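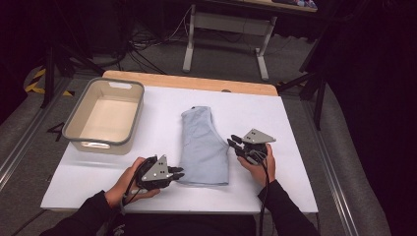 A light blue-grey garment folded lengthwise, with the basket beside it.

Folding a knitted top takes less than a minute and is usually done badly. The faults show later: a crease across the chest, a neckline pulled to one side, a pile that leans until it falls. Most of them come from the first fold and from the surface it is made on.

Viola Valentini has spent most of her working life on the finishing side of knitwear, first as a presser and now as a garment care adviser at Orkham, a small knitwear repair workshop. Her advice begins with the table. A bed is too soft, because the cloth sinks and the hand cannot feel where the layers lie. A bare wooden table may catch a fine stitch. A smooth white board laid over the table deals with both problems, and a pale surface makes dark fluff easy to see before it is folded in.

The board should be larger than the garment when flat. Where there is no room for that, the sleeves are brought in first and the body is opened out afterwards.

Lengthwise first

Two methods are in common use. The shop fold brings both sides to the back and turns the hem up to the collar, giving a square face that displays well. The lengthwise fold brings one side over the other, sleeve on sleeve, until the garment is a long narrow strip. It can then be folded across or rolled.

Valentini prefers the second for light knits. The front panel takes a single fold down the middle, where the cloth is usually plain, and the shoulders remain together. The strip will taper at the top if the shoulders slope. It should be left to do so. Pulling the corners out to make a neat rectangle stretches the shoulder seam, and in a fine gauge the stretch may not come out until the next wash.

The strip is smoothed from the middle towards each end with the flat of the hand. Fingertips leave tracks.

Ribs and eyelets

Plain knitting forgives most handling. Patterned knitting is less tolerant. Ribbed bands at the hem, cuff and neck are built to draw in, and where a band is doubled it forms a thick, rounded edge that resists a hard crease. It should be laid in the direction it already wants to turn. Pressing it flat adds nothing and may leave the band wavy.

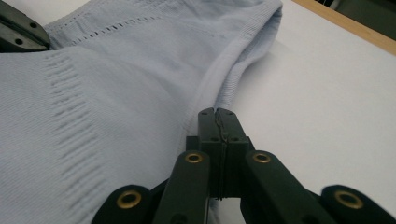 Fine blue knit with a ribbed fold and a line of small eyelets.

Openwork needs more care. A row of eyelets is weaker than the cloth on either side of it, and a sharp fold along the row puts the strain on very few threads. The fold should be moved a finger's width above or below. If the row runs across the chest, a lengthwise fold crosses it at one point only, a further argument for that method.

Samuele Farina, who buys yarn for the same workshop, adds a note on weight. A summer knit of 200 grams can be folded in thirds across the strip. At 300 grams he would stop at one cross fold, as the inner layers begin to push the outer one out of shape. He dislikes hanging either of them.

Baskets and trays

Storage is the point at which careful folding is often wasted. A rectangular container suits folded strips, which can stand on edge side by side. Rounded corners reduce the usable space slightly but are kinder to cloth than a square moulded corner with a rough seam. Handle openings should be checked for sharp plastic by running a thumb around the inside.
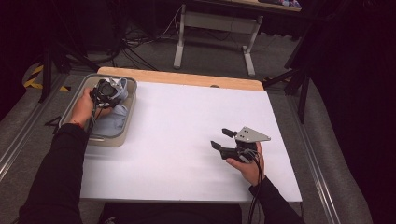 Light blue cloth bunched in a beige tray, loose and unfolded.

There is a case for leaving some things unfolded. Cleaning cloths, and clothes due to be washed or worn within the day, gain little from being squared up. Meifang Lü, who runs the sorting room at Orkham, keeps one container for loose items and another for folded ones and does not allow the two to mix. A bunched garment placed on a folded pile spoils the pile within hours.

Her rule for loose knitwear is 20 minutes. After that it is taken out, shaken once by the shoulders and laid flat on the board. Creases that have set are left overnight under a clean cotton sheet. An iron is used only on the sheet, at its lowest setting, and is kept off the ribbing.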